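Open day at the Kimex works, Ilside

Posted 23/06/2019 by Geeta Bhatia

12 shares | 4 comments

I had been meaning to go to the Kimex open day for years and had always managed to be somewhere else when it came round, so when my sister rang to say she had two tickets and a car, I said yes before she had finished the sentence. Ilside is not a place you pass through by accident. You leave the main road at a garden centre, go down through the trees, and then the river is on one side and the works is on the other, long and low and painted a green that must have seemed a good idea at the time.

Kimex make food storage tubs and office tables, which sounds like an odd pairing until you hear how it came about. The tubs came first. The tables were made by a firm called Hafstein in the building next door, and when Hafstein's owner retired the two were knocked together, quite literally, with a doorway cut through the dividing wall. You can still see the step down where the floors don't match, and we were all warned about it several times, and my sister tripped over it anyway.

We were given a cup of tea and a badge and put into a group that was meant to be a dozen and had grown a good deal bigger by the time we set off. Our guide was a cheerful man with a very soft voice, so if you wanted to hear anything you had to walk at his elbow, and there was a certain amount of polite jostling for the spot. I got it for most of the moulding hall and lost it at the stairs.

The moulding hall is warm and smells a little like a new shower curtain. The plastic arrives as tiny beads in sacks, and they let the children push their hands into a barrel of them (and one or two of the grown-ups, me included, it's a lovely feeling, like very smooth rice). After that it all goes on behind guards and little windows, and you see the tubs come out at the far end, one after another. Each one is looked over against a lamp by a person with cotton gloves on. We watched a lady do this for a good ten minutes. She would turn the tub once, tilt it, and put it on the left or on the right, and I never managed to guess which way she would go. I asked her what she was looking for and she said "cloud", and then laughed and said it would take her a week to explain.

They have 73 people working there now, and in the busy stretch that begins in September they take on more for the Christmas orders. The guide told us that more than 1,000 tubs can come off the line in a morning if nothing sticks. Something always sticks, he added, so quietly that I think only I heard him.

Then down the famous step and into the table side, which I liked even better. It's cooler and quieter, with a lot of sawdust swept into corners, and the people there seem to talk to one another more. We saw tops being cut and the corners taken round on a machine with a template, and then gone over again by hand with a block. I ran my thumb along a finished one and couldn't find where the straight bit ended and the curve began. The current range is called Piltska, and I am sorry to say I didn't catch why, as I was at the back by then behind a tall man with a rucksack.

Lunch was in the canteen, soup and a roll for a donation, and very good soup too. We shared a bench with a couple who had driven over from the coast and who go to open days the way other people go to gardens. They had done a brush factory, a lighthouse and two breweries since Easter, and they had opinions about all of them. The brush factory was the one to see, apparently. I have written it down.

The afternoon was more of a wander. They had set up a long upstairs room with the products out for people to handle, tubs of every size on the tables from next door, so you could try both halves of the business at once.

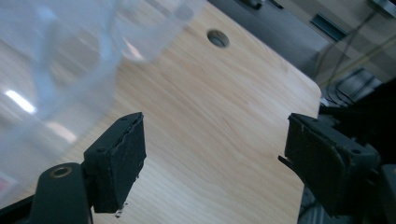 I spent longer up there than I'd meant to. It is a funny thing, but you don't look at a table properly when you have one at home with the post and the shopping on it. I had never given a thought to the hole they put in the top for the cables, for instance, and the young woman looking after the room told me they used to have no end of letters about it, some people wanting it at the back, some in the corner, and one gentleman wanting it left out altogether and the money taken off. She had been there 4 years and knew the catalogue by heart. Number 354 is the big clear tub with the snap lid, should you want it, and they had run out in the shop by two o'clock, which I took rather personally.

I did come away with three of the smaller ones and a bag of offcuts for my brother-in-law, who will say he has no use for them and will have them made into something by next weekend. My sister bought nothing and carried everything, bless her.

A few practical bits for anyone thinking of going next year. Parking is in the field beyond the works and it is a fair walk back uphill, so wear sensible shoes. The tour takes an hour and a half and there is nowhere to sit until the canteen, although they were very kind to an older gentleman in our group and found him a stool at every stop. Children are welcome in the moulding hall but have to hold somebody's hand. The shop takes cards, the soup doesn't.

We stopped at the garden centre on the way home and I bought a fuchsia.

4 comments | Share this post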